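Vacancies > Quality > Closures

Closure Inspection Technician (fixed term, 31 weeks)
Ziralent Packaging Testing, Engelbrecht site 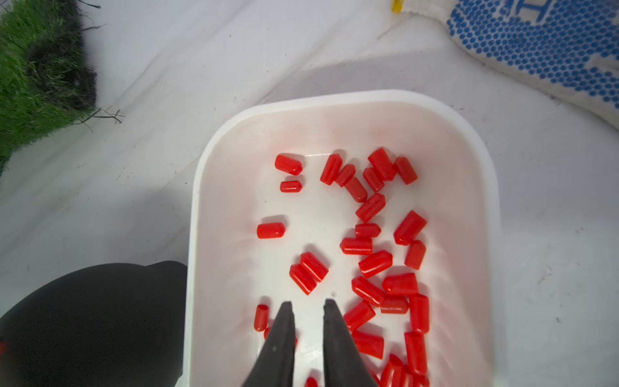
Ziralent tests closures and small moulded parts for manufacturers that do not keep a laboratory of their own. Most of the work is dimensional checking, torque testing and leak testing, carried out against the customer's drawing and our own written methods. Parts are tipped into a tray before inspection, as with the small red caps shown, which have one tapered, blunt end and one flat or open end. The technician orients each part, examines it under magnification and records any flash, short moulding or colour variation before measurement begins. A batch is normally 500 pieces, drawn from the delivery under the sampling plan agreed with the customer.

The post has been created to cover the Prirnana contract, which started in January and adds a second weekly intake to the existing schedule. The contract covers push-fit and threaded closures in several sizes. Some knowledge of thread forms would therefore be useful, although training is given on all test methods.

Duties

Receive deliveries, check them against the delivery note and enter them in Skekum, our sample register.
Condition samples at the temperature stated in the method before testing.
Measure outside diameter, height and wall thickness using callipers, pin gauges and the optical comparator.
Carry out application and removal torque tests and vacuum leak tests.
Report any result outside tolerance to the shift lead on the same day. Retests are not to be started without the shift lead's initials on the sheet.
Keep retained samples in order and dispose of them at the end of the retention period.
Complete the daily verification of balances and gauges.

Essential

GCSEs in mathematics and English, or equivalent.
At least one year in a testing, inspection or production quality role.
Ability to read an engineering drawing, including geometric tolerances.
Accurate written records. Entries are made in ink — corrections are struck through once and initialled.
Good near vision, corrected if necessary, and normal colour vision. A short test is given at interview.

Desirable

Experience of injection moulding faults and their usual causes.
Use of a coordinate measuring machine.
Familiarity with gauge repeatability studies.

Hours and conditions

37 hours a week, Monday to Friday, on alternating early and late shifts. The laboratory is kept at 20 degrees. The work is mostly seated, with some lifting of cartons at goods-in. A cap holding 3,000 parts' worth of results per month per technician is applied on this contract; work above that figure is passed to the other bench. Parking is free. There is no bus to the site after the late shift.

How to apply

Send a CV and a covering letter of one side to Josiane Tanguy, Laboratory Manager, at the Engelbrecht site. The letter should state which measuring equipment you have used and to what resolution. Applications close on 21st February. Interviews last one hour and include a practical exercise with callipers and a drawing. Travel costs are not refunded.

Agencies are asked not to respond to this notice.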